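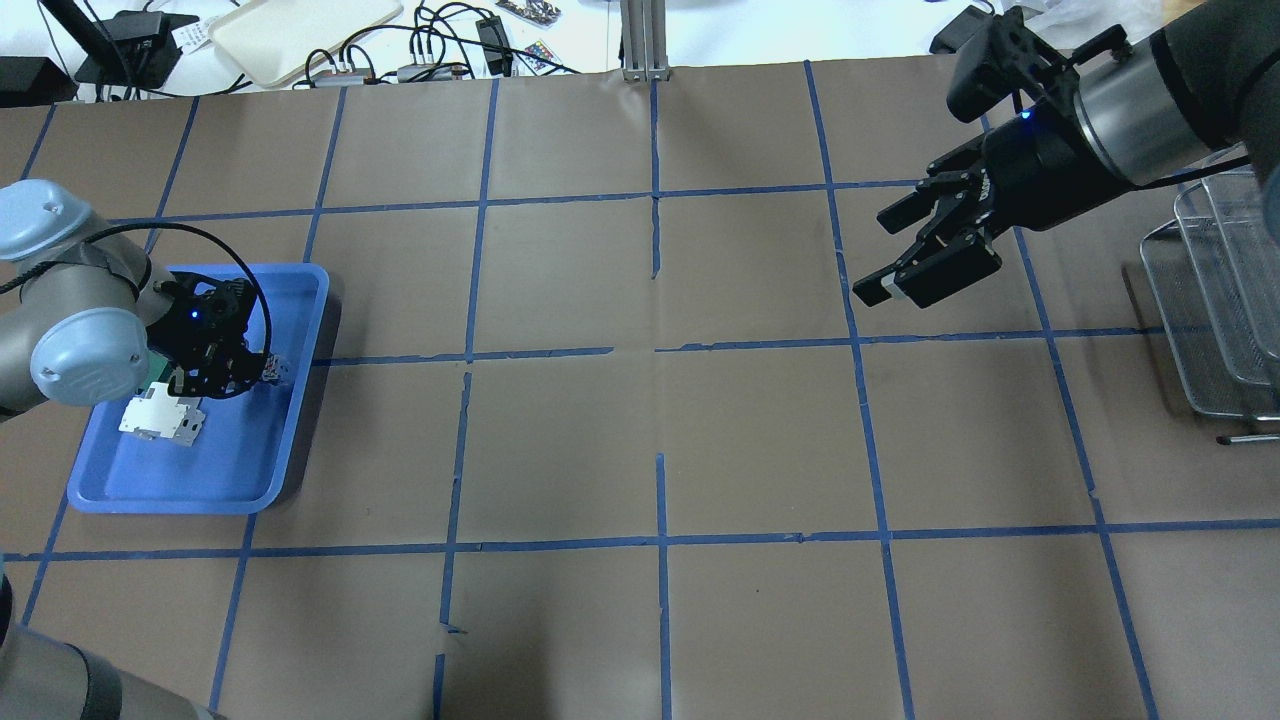

**osis_bench** wrote:

Question for people who did the two-arm sorting project in the Darko course. Our group has the blue tray on the left side and the wire trays on the right. My teammate wants one arm to pick every part and the other arm only to hold the tray. I think both arms should pick. The report asks us to defend one choice and we have 38 minutes of table time left. What did you choose?

**Molov16** wrote:

Both arms pick. If one arm only holds, you pay for two robots and use one. Put a small fixture under the tray if it slides.

**b_parsons** wrote:

I don't agree with Molov16. In September my group let both arms pick and we spent most of the lab on collision stops, two arms want the same corner of the tray at the same moment. Start with one, write it well, then add the second. 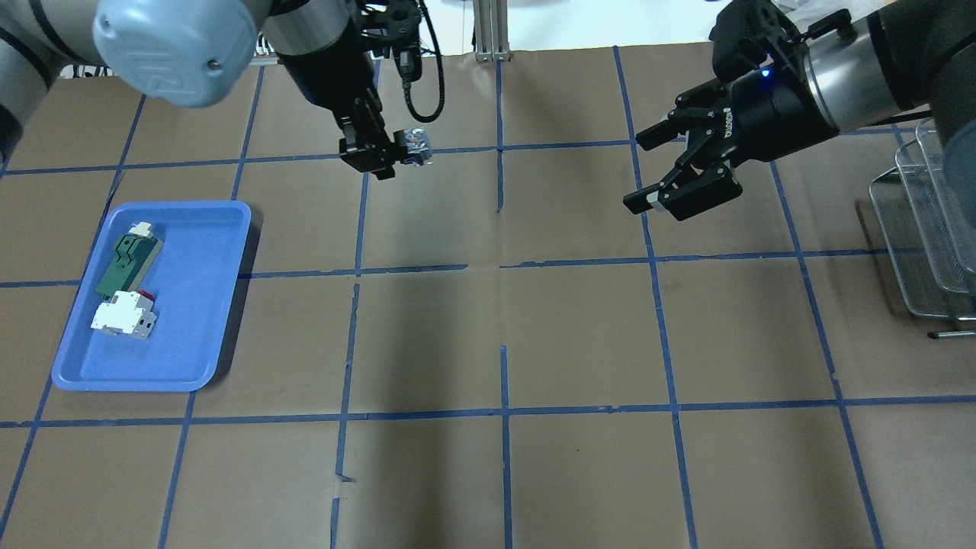 Also please decide early how you grip the circuit breaker. It is easy to take it by the wide sides, but then it arrives turned and you must correct it. The green board is worse, because the outline has steps and the fingers can close on the connector.

**Molov16** wrote:

Collision stops are a planning problem. Give each arm its own cells of the tape grid and lock the shared ones. We needed 3 evenings for this, and Adom Atinga (our lab assistant) accepted it without changes.

**osis_bench** wrote:

Thank you both. Is the tape straight enough to use as zones? Ours is a little crooked.

**b_parsons** wrote:

No. Use the tape for your eyes only and put the zones in the code, measured from the robot base.

**Molov16** wrote:

On this we agree.

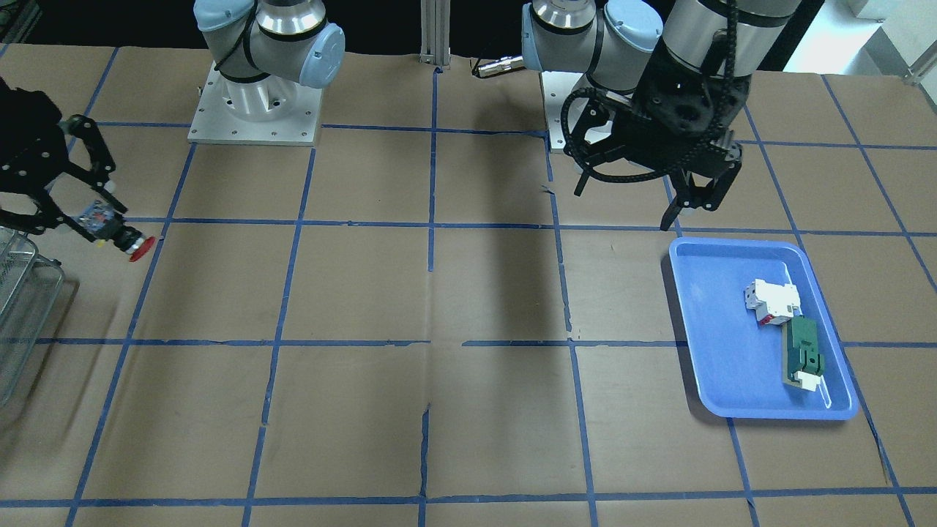
*Red push button in one gripper, the other one open over the tray.*

**nusurton_k** wrote:

Which finger pads do you use for the round button? Ours are flat and I want to order softer ones before the demo.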